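Snack plate for a late shift, what goes first?

wtanoli18
I get 20 minutes for dinner and I'm sick of the vending machine. Trying one plate with fruit, something green and bread. Do you guys cut everything ahead?

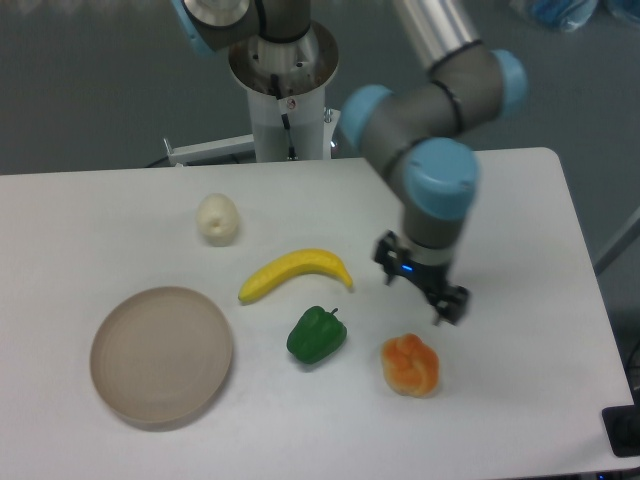

rosbridge_kat
I never cut fruit ahead, it goes brown on me every time! Bread is the part I'd fight you on. A knotted roll like the orange one next to your pepper eats up half a plate, and yours has that low rim, so I'd put it on a napkin and give the banana the room.

Khattak745
Nah, roll stays on the plate, crumbs everywhere otherwise. Slice the pepper at home though.

wtanoli18
Pepper at home, ok. Still not sold on the napkin, Kat (sorry!!)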